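Woltano 60 Wireless Controller

Gamepad for PC and current consoles, sold by Skirkis. The Woltano 60 replaces the wired Woltano 50, which remains available until stocks run out in June.

Connection
2.4 GHz dongle, Bluetooth or USB-C cable. The mode is set with the slider on the back. The controller does not change mode by itself when the cable is plugged in.

Sticks and triggers
Magnetic sensors on both sticks and both triggers. Dead zone and trigger travel are adjusted in the Graro desktop tool and stored on the controller, so settings carry over between machines. Stick caps pull off and can be swapped without tools.
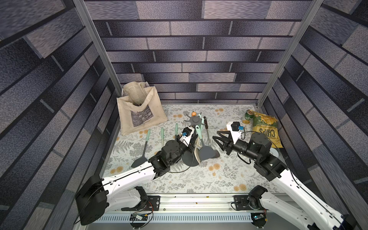
Buttons
19 inputs, including two rear paddles. The paddles have no function of their own and copy any other button. Hold the paddle and the target button together until the light blinks twice.

Battery
Built-in cell, 60 minutes from empty to full with the controller switched off. Charging during play is supported but slower. Rumble can be reduced or disabled to extend playing time.

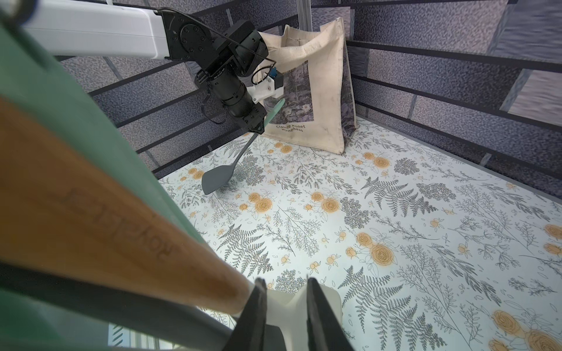 Firmware
Updates require the cable. Version notes are kept by Corina Trummer on the support page. Profiles made for the Woltano 50 can be imported, except for trigger curves, which must be set again.

In the box
Controller, dongle, USB-C cable, two tall stick caps, printed quick guide. Carry case sold separately.

Returns and spare parts
Contact Italo Negri at the Skirkis service desk. Please quote the serial number printed under the left grip.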